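COMMUNIQUÉ DE PRESSE — Juillet

Sakness lance son grand pliage de maillots

Bonjour à toutes et à tous ! Je m'appelle Mariama Akolgo, je m'occupe du linge chez Sakness, et samedi on ouvre nos portes pour une matinée entièrement consacrée aux maillots de sport prêtés aux clubs du quartier. Il y en a 900 à trier, plier et ranger — oui, 900, et j'ai hâte !
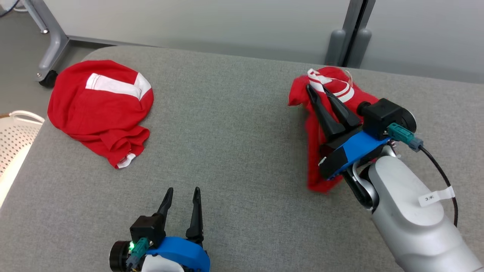 Deux vêtements rouges et blancs sur la table grise, avant pliage. Photo : Sakness

Chaque club repart avec ses lots de six, étiquetés par taille. Amos Mahmoud tiendra l'accueil dès 9 heures et le café sera prêt (le thé aussi, promis). 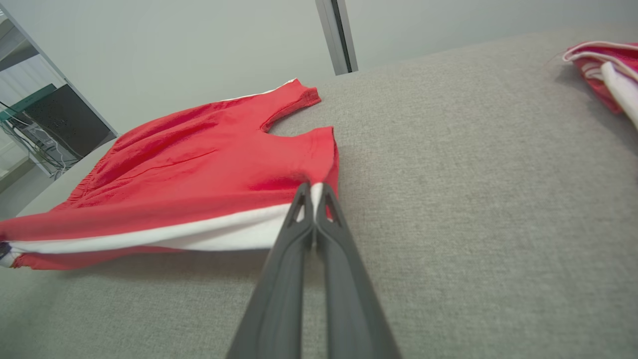

Ma méthode tient en peu de gestes, et je la montrerai autant de fois qu'il faudra. On commence par étaler le vêtement bien à plat, les deux bretelles du même côté, comme ce modèle rouge sans manches à liseré blanc. Les plis en travers de la poitrine, je les lisse à la main — ensuite on rabat les côtés, puis on roule en partant du bas.

Entrée libre, 50 places par créneau. Pour réserver, demandez Seema Goel à l'accueil de Sakness.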